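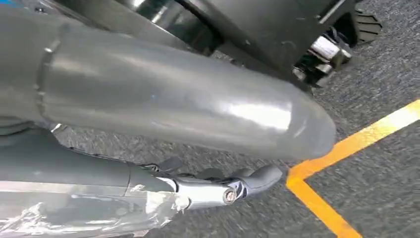 Arm segment and hand, near the floor.

March, 16:40. Incident log, Kemetness district. Reworked the Esville shelling entries. Three reports had the clinic hit; two share a source, so merged them. Casualty field left blank until Saodah Halim hears back from Majimbun. Village list gives up to 4 houses burned, no names attached.

Grinumel import dropped the time column again. Re-entered by hand from the paper sheets. Displacement figures not touched.

To do: check school coordinates against the old survey map, split airstrike and artillery codes.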